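Comparing Two Finger Shapes on a Two-Arm Mobile Rig
Manuela Lombardi and Jerome Belmonte
16 September 2020

4. Finger comparison

We came into this part of the study expecting a dull result, and we were delighted to be wrong. The Fosorel fingers that shipped with our grippers had served well since May, but they are solid, heavy at the tip and hard to see past. The Dinell fingers are slotted, so a wrist camera gets a partial view through them as well as around them. We wanted to know if that mattered for thin, flat objects, the kind that slide away or flex the moment you touch them.

Both sets were run with the same controller (Tilholm, default gains) and the same operators. Before each block we closed the gripper fully and looked at the wrist view, checking that the tips met and that the seam between the inner faces was straight. Figure 3 shows the view we worked from. 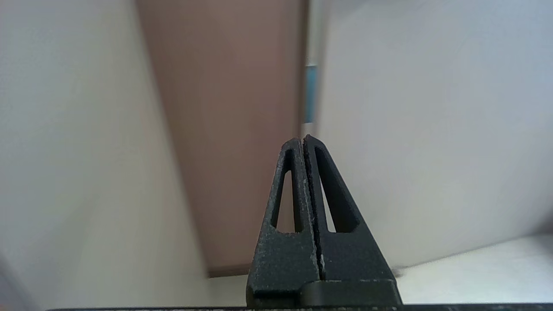 Figure 3. Dinell fingers closed, as seen by the wrist camera. Both fingers have an elongated cutout.

The closed view is a lovely quick test. A tip that is off by even a small amount stands out at once, and the operator can fix it before any trials are lost. We also got into the habit of looking for pale specks along the seam. Wiping the inner faces between blocks became part of the routine for both finger sets.

Each set was given 159 trials, split across single-arm picks and two-arm handovers. The single-arm picks were close: 95 per cent success for the Dinell set, and the Fosorel set only a little behind. Handovers were where things got exciting. One arm holds the object near its lower end while the other approaches with its fingers apart, and the approaching camera has to find a free edge with a good part of its view blocked by its own hand.
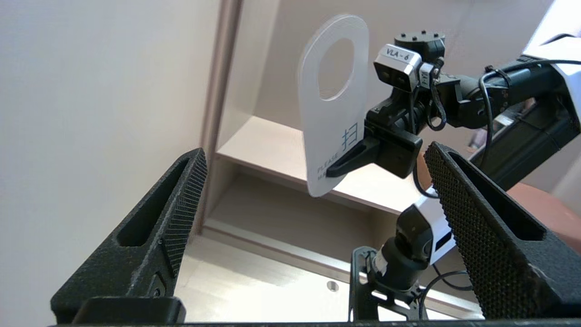

Printed door hangers were our favourite object for this task. They are flat, they give the holding arm very little to pinch, and the hole near the top is a tempting but poor place to grab. With the solid fingers, operators tended to stop short and correct their line. With the slotted ones they kept moving, and 54 of the handovers finished with no correction at all. Only 6 ended in a drop — a far better figure than we had seen in any earlier round.

We can't yet say how much of the gain comes from the clearer view and how much from the lighter tip. Gentile, our logging tool, records finger position but not contact force, so the two effects are mixed together in the data. A solid finger trimmed to the same weight would settle the question, and we are keen to try it. The grip pattern on the inner faces deserves its own test too, with glossy and matte card compared side by side.

Contact: M. Lombardi, corresponding author | © 2020 the authors | Back to top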